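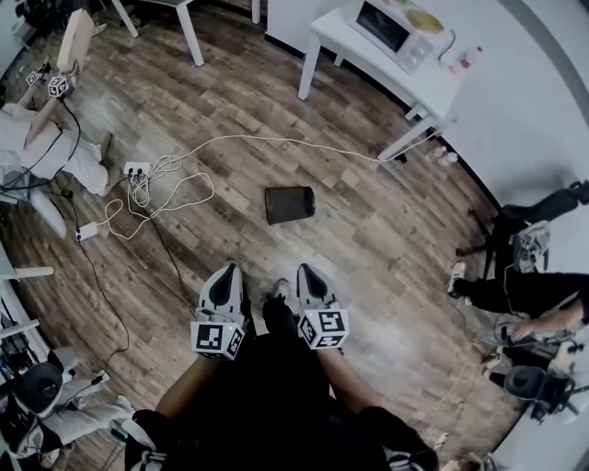

Waste & Recycling in Small Offices, wk 6 notes

6 min read

Picking up from Thursday. We got as far as the three streams (paper, mixed containers, landfill) and ran out of time on audits.

Waste audit = you sort and weigh what people threw out over a set period. Boring, smelly, works. Do it before you change any bins or you have no baseline.

Steps, short version:
- pick a normal week. not a holiday week, not the week of the office move
- tag bags by area (desks, kitchen, copy room)
- weigh each bag, then sort, then weigh the piles
- write it down on the spot, don't trust memory

Quintela case (reading packet, second half). 32 desks, one bin per desk, 665 lb over the audit period. Most of the desk-bin weight was clean paper that should of gone in recycling. They took away the desk bins and put in shared stations. Complaints for a couple weeks, then quiet. Landfill weight went down but kitchen contamination went UP, see the second table. Why? Food stuff that used to go in desk bins now had one place to go and people guessed.

Compare Rorkura: kept desk bins, made them tiny, no liners. Less pushback. Cleaning staff liked it less, more trips.

Terms to know: contamination rate, diversion rate, capture rate. Diversion = recycled + composted over total. Capture is per material. People mix up these two every single year on the final.

Signs: pictures of the real items beat words. Put them at eye level, not on teh lid.

For next time: read Nuchit on liner costs, first 10 pages only. Bring a rough sketch of where bins sit in a building you use. Project groups still missing a site, see me after class. Drafts due in June, date to come.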